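How to Store Dry Pet Food So It Stays Fresh

Kibble starts to go stale once the bag is opened. The fats in it react with air, and the smell fades first. A few habits will slow this down.

What you need
A bin with a tight lid
A clip or strong clothespin
A metal or hard plastic scoop
A marker

Step 1. Pick the spot
Choose a closet or pantry shelf that stays cool all year. Garages are a poor choice in August, when ours in Lestemgate gets close to 100 degrees by midafternoon.

Step 2. Keep the bag
Leave the food in its original bag and set the whole bag inside the bin. The bag has a lining that holds the fat in, and the lot number is printed on it if you ever need to check a recall.
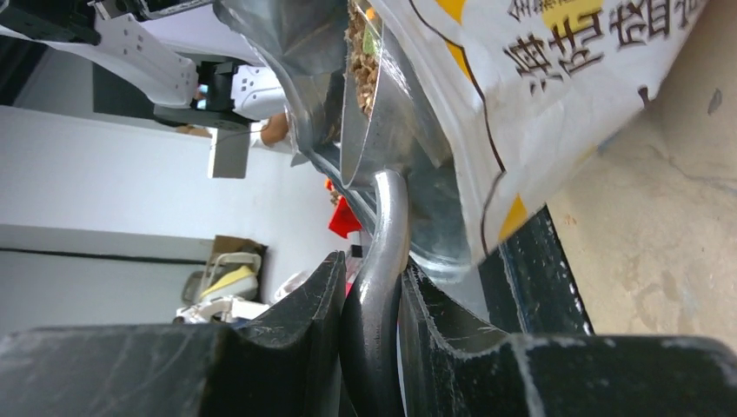

Step 3. Close it properly
Press the air out from the bottom up, roll the top down three or four times and clip it. Write the date you opened it on the front. An 18-pound bag should be used within six weeks – buy a smaller size if it lasts longer than that at your house.

Step 4. Wash the scoop and bin
Wash the scoop once a week in hot soapy water. Wash the bin between bags. Dry both fully before they go back, as damp crumbs grow mold.

Step 5. Don't top up
Finish the old bag before opening the next one. Pouring new food over old leaves the oldest pieces at the bottom for months.

When to throw it out
Get rid of food that smells like old paint, feels sticky or has webbing in it. Small moths near the shelf mean every open bag should be checked – flour and rice too.

Filed under: Pets, Pantry
1,687 views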